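Notebook, March – desk corner by the brick wall

Got in a little after breakfast and finally gave the desk corner the morning it has been owed. The white desk is the Stuvholm, the one with the drawer unit on the left, and I still think it's the nicest thing in the room even if the top drawer sticks when it's humid. Renato Enriquez had asked for it to be centered on the wall, so I measured twice and moved it once, and then moved it again (the tape had slipped, my fault entirely). There are 90 cm clear on the fridge side now, plenty for opening the door and getting past with a cup of coffee.

The lamp took longer than the desk did. I do love that little lamp, the white shade and the brass together, but the cord is far longer than this spot needs and I'd wound it up around the stem in a hurry last time. Note to self: wind it in flat loops and put a tie on it. Spent 15 minutes on cords altogether, which felt like more – I had the radio on and they played the same song twice.

Also on the list was the folded paper. We've been going back and forth on the pleats for the Prerach shade and I wanted to try a plain zigzag in ordinary white paper before cutting into the good Sison stock. A few folds is too few to hold any spring. Will try a narrower pleat tomorrow and keep the strips in the Stekix folder so they don't get thrown out with the scraps again.

Still to do:
 – sort the tall shelf with the arches, the plant could use more light
 – second power strip, the one by the fridge is doing too much
 – wipe down the drawer fronts
 – ask Renato whether the red chair stays or goes back downstairs

I left the pen holder next to the lamp for now. It may be a bit crowded once someone is really working there, so tell me if it bothers you and I'll find it another home.
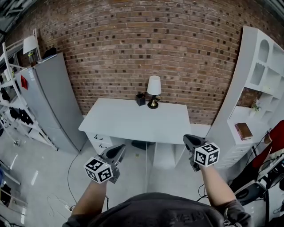
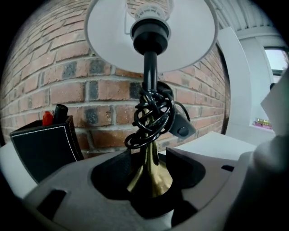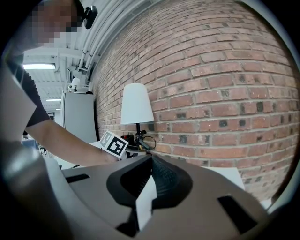

Desk corner, lamp with its cord, zigzag paper strip. Brick wall behind in all three.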